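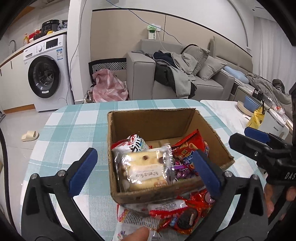 Zulema Escobar wrote to me after my last report that I should stop putting off Dulau and go see the bakery there while the old ovens were still running, and that if I came away without tasting the rye straight off the cooling rack I would have only myself to blame. She was right on both counts, so let me tell you all about it.

The Marulanda bakery opens its doors to visitors one morning every June, and I had been meaning to go for years. Something always got in the way (a wedding, a bad knee, a car that wouldn't start), but this time I had my name on the list early and my good walking shoes by the door the night before. The drive over from Clusgate is a pretty one if you take the river road, and I do recommend the river road, even though it adds a good bit of time and you will get stuck behind a tractor. I got stuck behind two.

Doors opened at 8, and there was already a line down the sidewalk when I pulled up. You could smell the place from the parking lot – butter, mostly, and something darker underneath that I later learned was the malt they put in the rye. A young woman in a paper hat handed out hairnets and shoe covers and asked us to leave our rings and watches in a little envelope with our names on it. Mine took some soap to get off. She was very patient with me.

They took us through in small groups. The first stop was the flour room, which I expected to be dull and was one of my favorite parts of the whole morning! The flour comes in by truck and gets blown through a pipe into tall bins, and our guide opened a hatch so we could hear it rushing along. It sounds like rain on a tent. She let us rub a little of each kind between our fingers, the bread flour and the pastry flour and the coarse rye, and once you have felt them side by side you will never mix them up again. The rye is almost sandy, and a bit gray.

Next came the mixing floor, and here I have to say it was loud, so loud that I missed most of what was said and had to ask a man beside me to repeat it at lunch. What I did catch is that the sweet dough is mixed cold and for a long time, and that the bakers still pull off a piece by hand and stretch it up to the light to see if it's ready. A batch weighs 800 pounds. One of the bakers stretched a piece for us so thin that you could see the shape of his fingers through it, and everyone in my group made the same little noise.

Then the ovens. The newer one is a long tunnel with a moving belt, made by Sarberg, and it turns out rolls and sweet buns all day without much fuss. But it was the old brick deck ovens at the back that we had all come for. They are used for the rye and for a holiday loaf with raisins, and they are due to be shut down once the building work starts. The baker on duty loads them with a wooden paddle longer than my car, and he does it so easily that I didn't understand how heavy the thing was until he let a teenager in our group try to lift it. I stood as close as they would let me and could have stayed there until supper.

And yes, Zulema, I had the rye off the rack. It was too hot to slice well and they sliced it for us anyway, with salted butter, and I went back for a second piece and then, when the line got short, a third.

The packing room was the last stop. I had always pictured the wrapping as an afterthought, but the woman who runs it talked longer than anybody, and with good reason. A sweet bun that goes into plastic too early will sweat and turn sticky, and one that goes in too late is dry by the time it gets to the store, so there is a person whose whole job is to walk up and down with a thermometer and say when. On a normal shift they wrap 1000 chocolate buns before the first truck leaves. She also told us that the labels have been printed crooked since spring and that she's waiting on a part.

A few practical notes for anyone thinking of going next year. Wear closed shoes, as they do turn people away in sandals. Eat a small breakfast or none. There are stairs between the mixing floor and the ovens, and there's an elevator, but you have to ask for it. Parking on the bakery side was full by 9 and people were leaving their cars over by the church. The shop at the end takes cards now. They were out of the raisin loaf by the time my group got there, so send somebody ahead if you have your heart set on one.

I drove home with two ryes and a bag of rolls on the passenger seat and the windows up the whole way.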